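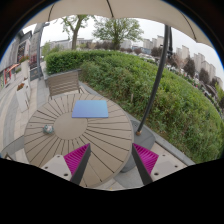 Henrik Aaltonen, workplace studies lead, Vundico

4.2 What changed for the terrace crew

Figure 3. Table work on the terrace, with two small items left on the slats.

Clearing and resetting the outdoor tables was the job the Hutevard staff most wanted to share with a machine, and it gave us the richest material of the whole study! Over 30 shifts in June we logged 1,996 items handled, 118 of them passed back to a person. Most of those were small things a guest might come back for, and a slatted top like the one in Figure 3 makes them harder to pick up cleanly than a flat one does.

The change we enjoyed watching most was in how the crew talked about the work. Before the trial, clearing was whatever got done between orders. By the second week servers were setting their own rules for what the arm should leave alone (folders, keys, anything with a screen), and newer staff were correcting ours. Of the 31 employees we interviewed, most said they spent more time with guests and less time carrying. A few missed the quiet of clearing alone, and we take that seriously. Section 4.3 looks at how shift leads rewrote the closing routine around the Ditberg planner.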